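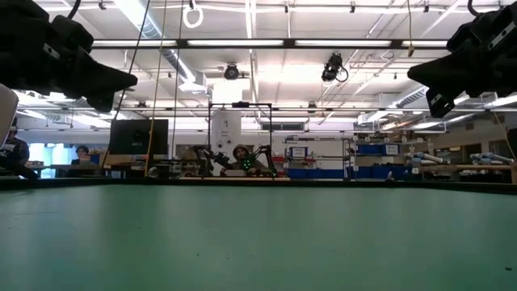 Software Engineer, Bimanual Control and Tooling

Lurnthorpe – full time, on site

We write the software that lets a pair of robot arms share a table without getting in each other's way. We're hiring one more person to write it with us, and we're really looking forward to meeting you!

What you'll work on

Our stack goes all the way from joint commands up to task plans, and everyone here moves up and down it. Your home base would be the middle: the layer that takes a policy's output (or a person's hands on the leader arms) and turns it into smooth, safe motion on both sides at once. We call that layer Dullstead. It's a mix of C++ and Python, it's grown fast, and parts of it are ready for somebody with fresh eyes and strong opinions.

In your first few months you would probably:

Rewrite the trajectory blending so a new chunk of actions can come in mid-motion with no jerk at the wrist
Build a proper replay tool that lines up joint states, gripper commands and camera streams on one timeline
Add arm-to-arm collision checks that run inside the control loop
Work with Jayanthi Chettiar, our perception lead, on handing object poses to the planner along with an honest measure of how sure we are about them

Tabletop tasks are our bread and butter. A lot of the current work is with bowls, plates and small parts on a green mat, with one arm reaching in from each side.

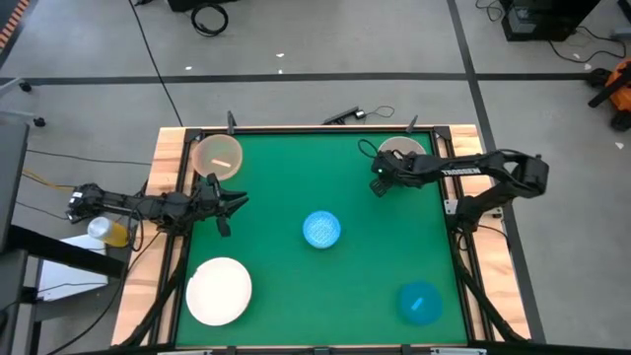 Dishes are a wonderful test for software, much harder than they look. Rims are thin, see-through plastic gives depth estimation a rough time, and two grippers heading for neighboring bowls need to agree on who goes first. Right now the planner settles that with a fixed priority, and it's too cautious. One arm waits when it could easily be doing something useful. If you read that and already have an idea, please put it in your application!

Who we're hoping to hear from

You've written code that moved real hardware, and you've had to debug it when the timing went wrong. You're comfortable in C++ and happy in Python. You know what a 1000 Hz loop will and won't put up with. You can read a log patiently, and you write commit messages that other people can follow.

Experience with imitation learning, inverse kinematics or camera calibration would be great, but we can teach any of these. We don't ask for a particular degree. Hobby projects, competition teams and factory work all count.

How we work

There are 32 of us, and software desks are a short walk from the workshop floor. Every engineer spends time running the arms by hand, new starters included. Code gets reviewed by two people before it goes near a robot. On-call doesn't exist here, and the lights go off at 6 p.m.

How to apply

Write to Abelardo Huanca through the contact form, and mark your message "Dullstead". Please include a résumé and a link to something you built – a repository, a write-up or a short clip on Vimeo are all fine. The process is a phone call, then a paid half day with us working on a real bug. We'd like you to start in September, and can wait a little for the right person.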